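Tasters wanted for the Odgate hot sauce panel

I make small-batch hot sauce under the name Rasta, and I need people who like to eat and don't mind telling me when I've gotten something wrong. I've been cooking on my own for so long that everything tastes fine to me now — a bad sign!

We meet on Thursday evenings in July, four sessions in all, at the Bélanger building in Odgate. Each session runs 100 minutes and you'll try 10 sauces, with plenty of bread, rice and milk between them. You fill in a short card for each one, then we talk. I pay $10 a session plus a bottle of whatever you liked best. 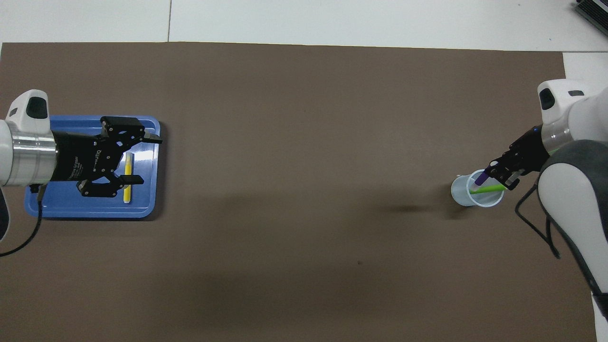 Tia Dunmore wrote to ask whether you have to be a serious chili eater, as she gives up at anything past a jalapeño. Please come, Tia, and anybody like you! Half the sauces are mild, and those are the ones I'm worried about.

You should be over 18, with no allergy to mustard, celery or garlic. No perfume on the night, please. If you have a cold, just let me know and I'll move you to another week.

To sign up, send a few lines about what you like to eat to Liviu Hodoroagă, or leave a note in box 174 downstairs. Mention if you can't make all four.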